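Section 6: Putting your winter clothes into storage with the Cliltport app

I set up my own closet in Cliltport one rainy Saturday, so these are the steps as I did them, including the bits I had to redo. You'll want your storage bins, a pack of Skanico tags and a phone with a decent charge (mine died on bin four, ugh).

1. Wash and fully dry everything first. Body oil is what moths go for, and a damp sleeve can make a whole bin smell by June.

2. Open Cliltport, tap Bins, then New Bin. Give it a name you'll still understand in six months. I used "hall closet top" and so on. 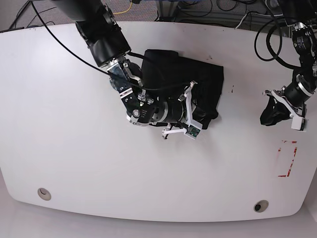
3. Stick a tag on the short end of the bin and scan it. Wait for the beep before you move on!

Note: the free plan holds 107 items. The paid one goes up to 1,000, and if you need that many I'd love to see your house.

4. Add your clothes one at a time. Type, color, size, done. I skip the "notes" box except for things missing a button.

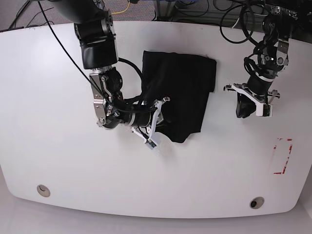 5. Heavy things go in first, knits in the middle, anything that creases on top. Stop when the lid closes without pushing.

6. Drop in a cedar block and set the reminder to 7 months.

Caution: don't let cedar touch pale fabric directly. The oil can leave a yellow mark, and I have the cream scarf to prove it. Wrap the block in a bit of old cotton.

7. Tap Seal Bin. You can still open it later, but the app will ask you to rescan the tag. 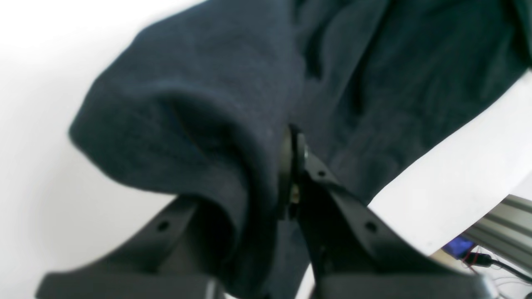 Dumitrescu wrote in to say that step 5 works better if you leave a hand's width of space at the top, as fleece and wool come out far less flat in the fall. I've tried it since and I agree, though it did cost me an extra bin.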